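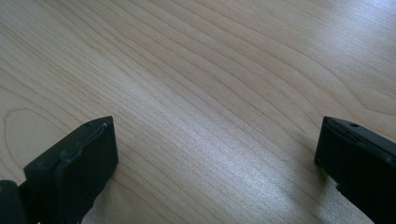
Wajid told me I should stop reading recipes and start writing down what my grandmother did with her hands, and I've been chewing on that for most of the spring. He left it as a comment under my February post, the one where I complained that my third batch of her sesame bread had come out like a roof tile. I was a bit annoyed when I read it (I had followed the recipe! I had weighed everything!) but he had a point, so I called my aunt.

My aunt is Kevser Kocabaş and she does not believe in scales. I asked her how much flour and she said enough. I asked her how much water and she said it depends on the flour. We went on like that for 28 minutes, I checked the call log afterward, and at the end of it I had one page of notes and most of those were about my cousin's kitchen remodel.

What I did get out of her was this. My grandmother never added all the flour at once. She kept back a couple of handfuls and worked them in at the end, and only if the dough still stuck to her wrist. Her wrist, not her fingers, because fingers are always sticky. She let it rest under a damp towel while she did something else, usually laundry, and when the laundry was on the line the dough was ready. So the rising time in my family is one load of laundry, hung outside, by a woman who was not in a hurry.

I don't have a line, I have a dryer in the basement that eats quarters. So I've been guessing. The first try after the phone call I used 930 grams of flour total and held back 130 of it, and I ended up using maybe half of what I'd held back. The dough felt completely different from anything I'd made before, soft and kind of floppy, and I was sure I'd ruined it. I texted my aunt a picture and she wrote back "finally."

The crumb was so much better! Still a little tight in the middle, and I burned some of the sesame on one side because my oven runs hot toward the back, but it tore the way hers used to tear. I ate the heel standing up with butter and then I ate a lot more sitting down.

I've also been thinking about the flour itself. She used to buy hers at the mill shop in Bronemham when she lived over that way, and it closed years ago, and everything I can get at the store near me is a lot finer and whiter. I swapped a scoop of whole wheat into the second try and liked the smell but it dried out by the next morning. Third try I went back to plain and brushed the top with yogurt and a little molasses, which my aunt says is cheating and my neighbor Malik says is the best part.

Things I still want to figure out: whether she put any sugar in with the yeast (my aunt says no, my mom says of course she did, they have not spoken about it directly), how she got the seeds to stay on, and how big the pan was. My mom thinks the pan is in a box in her garage. I'm going over there to look, and if I find it I'm not giving it back.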